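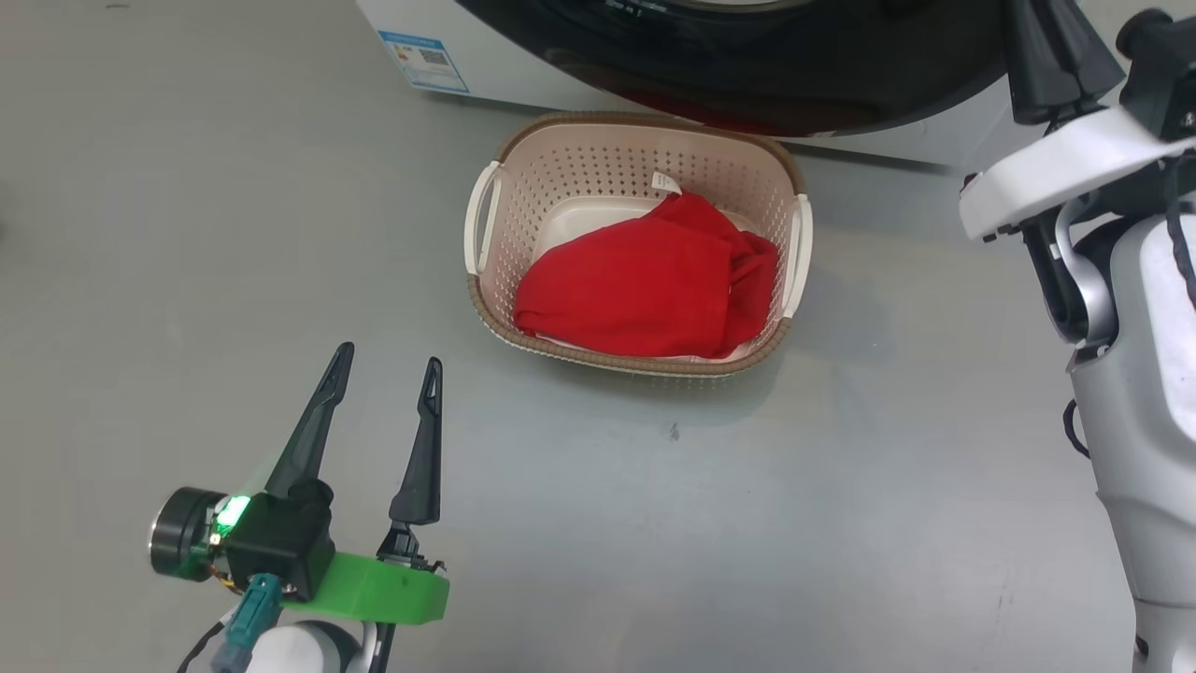 Demonstration gathering (robot learning)

Print this page
E-mail this article

Demonstration gathering is the collecting of worked examples from which a learning system picks up a task. A person steers the robot through the job, the machine stores what its cameras saw and how its joints moved, and the lot is kept as one episode. Repeated many times over. The term is used mostly for household and warehouse work, less for factory arms, which are still largely programmed by hand.

Background

Early sets were small and made on a bench: blocks, cups, pegs. Household tasks came later, once two-armed machines got cheap enough to leave running for a whole shift. Laundry was an early favourite. Cloth never lies the same way twice, and a program written out step by step copes badly with that.

The Zalldale set is often given as a typical mid-sized case. Begun in September, in a single room, with 12 tasks on the list and up to 200 episodes planned for each. Loading a front-loading washing machine from a basket was the fourth task. The Brolville set followed the same task list but used different rooms, and the two are not directly comparible.

Method

An episode has a fixed start and a fixed end. For a washing machine task the start is usually a basket on the floor in front of the machine with something in it, the end an empty basket and the washing in the drum. Door open or shut at the start depends on the set – Zalldale has both, filed separately.
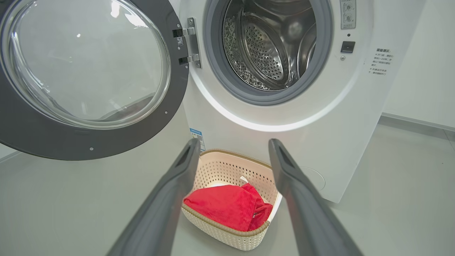
Steering is done with a pair of leader arms, hand-held grips, or sometimes a headset. Leader arms give smoother movement but tire the operator. Wrist cameras are now standard, as a head camera loses sight of the fingertips once an arm goes in close. All the views have to share one clock. Drift between them is the commonest fault in older sets and can't always be mended afterwards.

Between episodes the layout is changed by hand. Basket shifted or turned, the cloth dropped in again so that it falls differently. Skipping this is tempting late in the day and shows up badly in training: the system learns a place on the floor and misses the basket when it is moved.

Failed attempts

Practice differs. Some groups throw out any episode with a dropped item. Others keep them, marked, on the grounds that a recovery is worth learning too. The Liu format has a field for this, with separate marks for a drop, a missed grasp and a stop by the operator. Asora, an older labelling tool, only has pass or fail, and sets converted from it lose the difference.

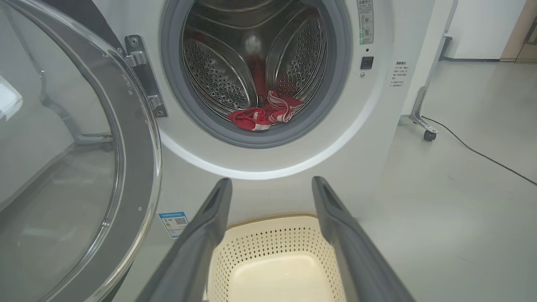
Red item in the drum with the basket empty; wrist camera view.

Quantity

How many episodes are enough is not settled. In the Zalldale notes, 101 usable episodes of the loading task are compared with 180, and the gain was put down mainly to the added basket positions, not the number as such. Single-garment loads were used throughout that comparison. Mixed loads are harder and were left for a later round, which has not been publised.

Limits

One room, one machine, one sort of basket – a system trained so narrowly tends to fail in the next kitchen along. Glossy surfaces are a known trouble as well, steel drums and glass doors especially. Reflections shift with every small movement of a wrist camera.

See also: Teleoperation; Imitation learning; Cloth handling

Last changed Sun 23 January

Print this page
E-mail this article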